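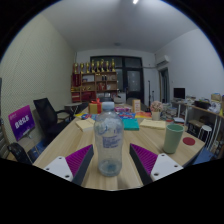
Battery hedge trimmer for a long privet hedge, or stay with the corded one?

Posted in: Garden Power Tools > Hedge and Shrub
Started 23 May 2023

mudflap_ray
OK so quick one, typing this on my lunch. Corded hedge trimmer finally gave up, the switch is shot and I've taped it twice already. Hedge is privet, 100 feet down one side, a bit over head height, plus some boxwood out front that doesn't really count. Been looking at the Rarkolar cordless, the 25 inch one. Also the Rustow, which is cheaper but shorter blade. Budget is 200 bucks with battery and charger, no more, wife has spoken.

Questions
- will one battery do the whole hedge
- is 25 inches silly for one person on a stepladder
- anybody run the Rustow more than one season

Don't want gas. Had gas. Hated it.

privetprisoner
One battery won't do it. Top and both sides? No way. I have the Rarkolar, the small pack it ships with, I get down one face and most of the top then it just stops. No warning, no slowing down. Just stops. Then you're up a ladder holding a dead stick. Get the bigger pack or get two.

Blade length is fine. Longer is better on the flat faces, you get a straighter line.

shedlight
Disagree on blade length. 25 is a lot of nose weight when you're reaching. I went down to a shorter one and my shoulders thanked me. Straight line comes from a string line and taking your time, not from the blade.

What kind of shape is the hedge in? If it was cut last fall and it's only new growth, any of them will do it. If it's been let go that's a whole other job.

mudflap_ray
Let go a little. Last cut was September I think. Maybe not even all of it. The back part by the neighbor's got skipped, so there's some thumb thick stuff in there.

shedlight
Thumb thick you want loppers first. Doesn't matter what trimmer. People jam them up on that and then blame the tool. Go along with loppers, take the fat stuff back a few inches inside the line, then trim. Looks better too, you don't get those chewed white stubs showing.

oldcordguy
Going to be the unpopular one. Buy another corded. Half the money, weighs nothing, never runs out. 100 feet of hedge is one extension cord. You guys are talking a guy into spending 200 to get something that quits in the middle.

Run the cord over your shoulder and work away from the outlet. Been doing it for years, have cut exactly zero cords. OK one cord. GFCI did its job.

privetprisoner
"OK one cord" lol

That's why I went battery. Cut mine clean through the second year I had it. Was standing in wet grass too. Not doing that again.

oldcordguy
Wet grass is on you, not the tool. Don't trim wet hedges with anything. Leaves clump up and the cut is ragged, battery or no battery.

twiggy_lou
I have the Rustow! 3 seasons now. So to answer the acutal question that nobody answered yet:

Good: light, starts every time, the battery fits their string trimmer which I also have so I've got two packs going back and forth. Blade still cuts fine, I wipe it down and oil it after every use and I've touched it up with a file maybe once a year.

Bad: the guard is flimsy and mine cracked where it screws on. Handle doesn't rotate, so doing the sides you're holding it kind of crooked. And it's loud for a battery tool, more of a rattle than a hum. Charger is slow, slow, slow.

For boxwood it's great. For your long privet I'd say fine if you have two packs and don't mind splitting it over a weekend.

mudflap_ray
That's super helpful thanks. Rotating handle, didnt even think of that. Does the Rarkolar have it?

privetprisoner
Yes. Three positions. Clicks. It's the main reason I'd pick it again tbh. Doing the vertical faces with the handle turned is so much easier on the wrists.

shedlight
Seconding the rotating handle, whatever brand. Also check the tooth gap. On the cheap ones it's narrow and they'll skate off anything thicker than a pencil. You want a wide gap for privet that got away from you.

mudflap_ray
Wide gap, rotating handle, bigger pack. Writing it down. Bigger pack puts me over budget though. The bundle with the small pack is right at 200. Bigger pack separate is painful.

Do the off brand packs work? Saw some Duangkaew ones that say they fit.

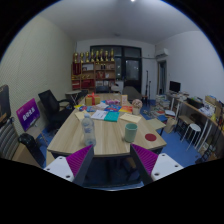

privetprisoner says no on the off brand packs, full stop, he had one that wouldn't click in all the way and it dropped out on the lawn mid cut. But I've run a Duangkaew in my Rarkolar blower for two summers and it's been fine. Less run time than the label says. Gets pretty warm on the charger so I don't leave it on there and go to bed. Wouldn't tell you to do it, just saying mine hasn't died.
- gravelpit

privetprisoner
Yeah I stand by it. Not worth it. Warranty people will look at you funny too. If the tool cooks itself and there's an off brand pack in it good luck.

gravelpit
Warranty on a 200 dollar trimmer. How many people have ever gotten anything out of one of those. Genuinely asking.

twiggy_lou
Me, sort of. Rustow sent me a new guard when mine cracked. Took forever. Had to send a photo and the receipt. But it came and it was free. So keep the receipt.

oldcordguy
Corded doesn't need a pack. Just putting that out there again.

shedlight
We know.

But he's not totally wrong here. Ray, how far is the end of the hedge from an outlet? If it's close, corded at half the price plus a decent pair of loppers is well under your number and you'd have money left for a real platform. Standing on a stepladder with any trimmer one foot on each side is how people get hurt.

mudflap_ray
Outlet's on the garage, other end of the yard from the bad section. Had two cords joined together before and the join kept snagging in the roses. Pulled apart constantly. That's most of why I'm done with it. Plus the tape.

shedlight
OK fair. Battery then. Two joined cords on a motor isn't great anyway unless they're heavy gauge.

Platform thing still stands. The Iltham folding one is decent, flat top you can actually shift your feet on, legs lock. I had mine on a slope with a paver under one side which you are not supposed to do. Don't do that.

gravelpit
Iltham platform is good but the locks pinch. Gloves.

hollybush_ed
Jumping in, sorry, similar question. Would any of these handle holly? Older holly, kind of woody. Or am I in pole saw land.

shedlight
Leaves and new growth yes. Woody holly no, loppers or a pruning saw. Start your own thread on it, you'll get more answers. And wear long sleeves.

mudflap_ray
So I went to look at them at lunch today. Held both. The Rarkolar is heavier than I figured, definitely nose heavy like shedlight said. Not terrible. The Rustow feels like a toy next to it but I could hold it up a lot longer. Guy in the store wanted to sell me gas, naturally.

Leaning Rarkolar with the small pack, do the hedge in two goes, ask for the bigger pack for my birthday. Side one Saturday-ish, side two next day while it charges overnight.

privetprisoner
That'll work. Do the sides first, then the top. Bottom up on the sides so the clippings fall clear and you can see what you're doing. Slightly narrower at the top than the bottom or the lower part goes bare.

oldcordguy
Top first. Then sides. Always done it that way. Top first and you've got your height set, all the mess comes down, then you clean it up doing the sides.

privetprisoner
And then your top edge is ragged where you didn't have a side to work to.

oldcordguy
Mine isn't.

twiggy_lou
I do it sides, top, then sides again quick. Lay a tarp down whatever order you pick. Raking privet bits out of gravel is the worst job in the yard.

Also check for nests before you start!! Seriously. End of May is right in it. I wait if there's one, just leave that section alone and come back to it later in the summer.

mudflap_ray
Good call, there's been a robin going in and out of the back end. Might be the bad section too. Of course.

So front half now, thick stuff later with loppers. One pack probably does it then. Huh.

shedlight
There you go. Small pack is plenty for half. Oil the blade before the first cut, not just after, mine came bone dry out of the box.

gravelpit
Post pics of the line when your done. We will judge it.

mudflap_ray
Ordered. Rarkolar 25, small pack. Comes with a blade cover at least. Will report back when it gets here, robin permitting.

oldcordguy
If you're tossing the old corded one I'll take it for parts. That switch is an easy fix.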